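SPEAKER NOTES
Sound in the low-budget western, 1950 to 1962
Leanne Tapley, Morwood Film Society, 2 August 2024

Check the clip levels before people come in. The second clip is much louder than the first.

Opening

Thanks to the society for having me back. Tonight is about sound. The films are westerns made cheaply, mostly second features, and I want to talk about what you hear in them and how it got there.

I picked this period because the studios were switching from optical recording to magnetic during it. The big pictures got the new equipment first. The small ones got it when somebody else had finished with it, or went on with what they had. You can hear that from one reel to the next if you listen for it.

I'm going to use one film as the main thread, Bainbridge Crossing. It runs a little over an hour and was shot in 12 days. I don't think it is a great film. The lead is stiff and the ending is rushed. But the sound department's paperwork has survived, and for a picture of that size you hardly ever get that.

(Ask who has seen it. If several hands go up, skip the plot summary.)

Plot, short version: a ferryman on a river in Kansas agrees to hide a man from a posse. The man turns out to have robbed the bank where the ferryman keeps his savings. Most of the story happens in one cabin and on the raft.

Part one – what was recorded on the day

Less than you would think. The cabin interiors are live sound. The river scenes are almost all post-synchronized, meaning the actors came back and spoke their lines again in a booth.

Look at the ferryman's mouth in the first clip when he says "I never asked his name." It is a hair late. Then the wide shot, where the dialogue has no air around it at all. He sounds as close to us in the long shot as he did in the close-up.

PLAY CLIP 1. Stop when the horse reaches the bank.

The reason is the water. A real river is a bad thing to record next to. It sounds like static, and it drowns speech. So they laid a library river underneath afterward, and it is the same river throughout, at the same level, whether we are on the raft or up at the tree line.

The library was kept by a firm called Erkus, which rented effects to the smaller producers. They worked from a numbered card index. The river is card 3337. Once you know it you will notice it in other pictures. I have found it standing in for heavy rain, and once for a crowd heard through a wall. 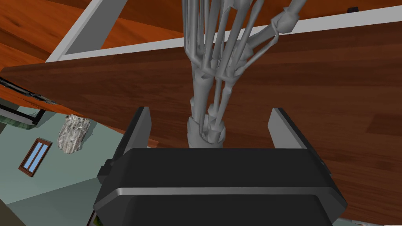 The gunshots came from the same index. There are two of them in the entire film, a near one and a far one, and every shot fired in the siege is one or the other. The editor varied them by cutting the tail shorter or running it under a ricochet. The far one is the better recording. It has a proper echo off a hillside, although the cabin is supposed to be on flat ground.

Part two – the music

Keep this short, people always have questions on it.

The score is by Sindetti, who wrote for radio before this and went back to radio after. He had a small band: strings, two horns, guitar, accordion. The cue sheet lists about 40 cues. A good number of them are the same main theme at a different speed.

Two things to point out. First, he stays out of the cabin. For most of the middle section there is no music indoors, and the scenes are better for it. I can't tell you whether that was taste or money. The budget sheet shows one recording session, in the morning, and a second one crossed out in pencil.

Second, the accordion. It belongs to the ferryman's wife, who is dead before the story begins. We hear it over the titles and again when he opens the trunk. The script only says "he looks at her things." Everything we learn about her in that scene comes from the music.

PLAY CLIP 2. Turn it down first.

I used to think the music stopped too early there. I have watched it a lot this year and I have changed my mind. The bit I like is after it stops, when he closes the lid and we get the latch, then his boots on the floor. Those are live. The cabin set was built on a raised platform and the boards boom a little. A bigger production would have replaced those footsteps.

Part three – prints and what we hear now

Most people know these films from television. The TV prints were 16mm reductions, and the optical track on 16mm loses a lot at the top end. Voices go muffled. The hiss gets filtered out somewhere along the way and takes the consonants with it.

So when reviewers call the sound in these pictures crude, I want to know what they were listening to. The 35mm print I saw in August of last year was far clearer than anything I had heard before. There is a clock in the cabin. I had never heard the clock.

It stops during the last argument, before the posse knocks. I went back to the TV version to check and you can't make it out at all.

(If running late, go straight from here to the last clip.)

A word on restoration. Cleaning up a track like this is a matter of judgment. Take out the clicks, yes. But the change in background hiss between the live scenes and the dubbed ones is part of how the film was made, and if you smooth it over you lose the evidence. My own preference is to leave it alone. Others disagree, and on a good home system the jumps can be distracting.

PLAY CLIP 3. Lights stay down until the end title.

Questions

Likely ones:

Was the leading man dubbed by someone else? No. I have seen the booth schedule and his name is on it.

Is it on disc? Not at present. There is a poor transfer online with the titles missing.

Did the director have a say in the sound? Very little. He was on his next picture by the time it was mixed.

Handout with the film list is on the table by the door. Remember to collect the spare cable.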